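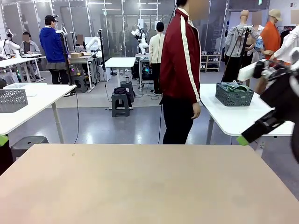 Figure 4. Demonstration table with both arms in view; visitor area behind.

4.2 Preparing the table for an open day

1. Clear the tabletop and wipe it down.
2. Set the visitor line 300 mm back from the table edge, on the far side.
3. Load the Broleck demo profile and select both arms.
4. Open and close each gripper once. Check that the green fingertip pads are seated.
5. Park the arms at the left and right of the table before admitting visitors.

CAUTION: Keep hands off the tabletop while the arms are energized.

NOTE: Limit speed to 70 per cent. Error 94 means a pad has not been detected; see section 6.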